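### 3.2 Disposition des objets sur le plan de travail

Le choix du fond conditionne la lisibilité des contours. 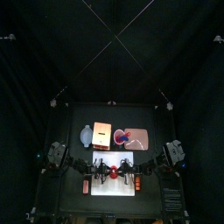
Les récipients de faible hauteur posent une difficulté particulière : leur bord se confond avec leur fond dès que l'éclairage devient rasant. Nous avons donc retenu un plateau noir et des parois noires, sur lesquels les teintes pâles se détachent sans traitement préalable. La disposition en rangée, dans la moitié éloignée du plateau, suit la convention de Mäkelä (corpus Vanda), qui laisse la partie proche disponible pour un élément plan.

**Figure 3.** Rangée de quatre objets : plat ovale bleu pâle à petites anses, boîte rectangulaire rose saumon à fente courte, gobelet rond à bord rose contenant un objet bleu et rouge, plateau rectangulaire rose à bord relevé. Au premier plan, feuille blanche.

La proximité des teintes entre la boîte, le bord du gobelet et le plateau est conservée à dessein. Elle impose de distinguer les récipients par leur forme (hauteur, arrondi des angles, présence d'un couvercle) et limite le poids de la couleur dans l'annotation. Le contenu du gobelet est annoté séparément de son contenant, y compris lorsqu'il atteint le bord.

Le corpus Skurach comprend 400 dispositions, dont 200 avec feuille. Chacune a été décrite par 3 annotateurs selon la grille Nigam ; les désaccords sur la classe « plateau » sont traités en section 4.1.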